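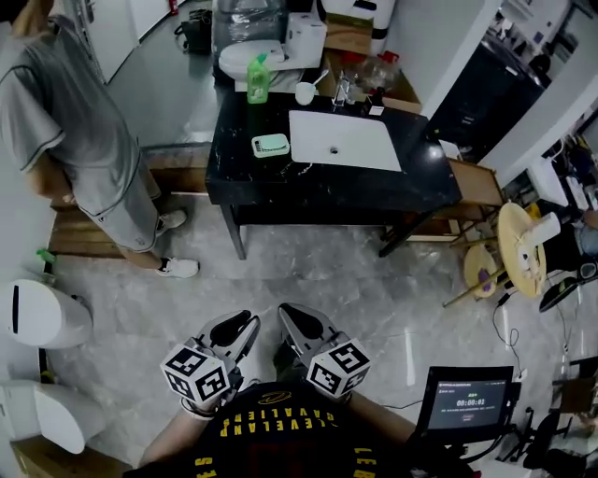 Ekard reissue — worth it or no?

pundton_pete
Feb 17, 2024
So Lindel are putting the second Ekard album back out on vinyl. 250 copies, numbered. Anyone order yet? I had the tape as a kid and wore out side 2. Never heard it on anything decent. Price is a bit steep tho.

slowfade
Ordered. Didnt even think about it. The debut gets all the love but the second one has the better songs, always said so.

hollerback
Better songs?? Two good ones and a lot of keyboard. Debut all day. The second is where they started chasing radio and the drums sound like somebody hitting a phone book.

slowfade
Thats the original pressing. Supposed to be from the master tapes this time.

hollerback
Supposed to be. Lindel said the same about the Ntuli live set and mine came with a skip on track 3 and crackle all thru the slow one. Took until August to get a replacement.

pundton_pete
Ugh, forgot about that. Was it all of them or just yours?

kettledrum88
Mine was fine. Flat, quiet, no complaints. I think a bad batch went out early on and they swapped them. Slow with email, yes.

As for the album — somewhere in the middle. Side 1 is as good as anything they did. Side 2 drags until the closer. Still rather have it than the third one, which I sold.

hollerback
ok we agree on the third one at least

tapehead_lou
Any bonus tracks? There was a B-side from those sessions, the one with just piano and voice. Would buy for that alone.

slowfade
Not on the LP. Download code has 3 extras, think the piano one is in there. Check the listing, dont quote me.

tapehead_lou
Download only, of course. Pass then.

pundton_pete
Caved and ordered. Page says around 100 left if anybody's on the fence. Will post when it shows up, skips and all.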